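Zwischenbericht Projekt Kukholm, Arbeitspaket 3: Bewegungsplanung und Wahrnehmung
Stand: Juni 2019
Verfasser: Lucian Stanciu

Der neue Planer läuft. Er läuft sogar dann, wenn man ihn darum bittet aufzuhören, woran Divina Bañez derzeit arbeitet. Die mittlere Planungszeit liegt jetzt bei 186 ms; bewilligt waren uns im Antrag großzügigere Werte, die wir dem Fördergeber hiermit zurückerstatten.

Die Regressionstests umfassen 1.387 aufgezeichnete Trajektorien. 40 davon schlagen noch fehl, fast alle im Modul Midix, das Kontaktkräfte aus den Gelenkströmen schätzt und dabei zu Optimismus neigt. Tane Henare hat den Filter neu geschrieben -- die Abnahme durch Noel Belmonte steht aus.

Die Umstellung der Logs auf das Format von Kekden ist abgeschlossen. Die im April angekündigte Dokumentation dazu ist es nicht. 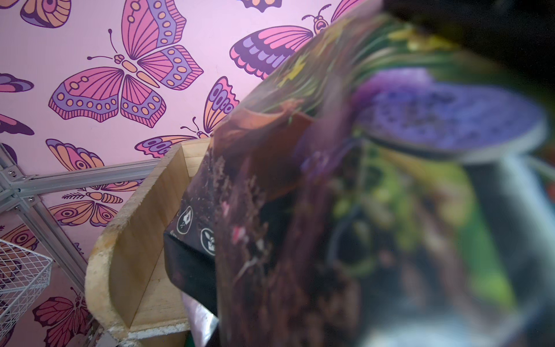 Beim Ausgießen aus flexiblen Verpackungen bleibt die Segmentierung das Sorgenkind. Das Handgelenkbild ist kurz vor der Schüttung zum größten Teil Beutel, und zwar unscharf. Erschwerend ist der Aufdruck: Das Netz soll Erde erkennen und findet sie zuverlässig, nämlich dunkelbraun und krümelig auf der Vorderseite der Tüte, samt violetter Blüte. Eifion Lougher ergänzt deshalb eine Tiefenprüfung, die flache Erde als Druckerzeugnis verwirft. Die Kante der Holzkiste dient künftig als Bezug für die Kippachse.

Für das nächste Quartal beantragen wir 60 zusätzliche Rechenstunden auf dem Cluster Talavera. Die Mittel sind im Budget vorhanden, die Warteschlange leider auch.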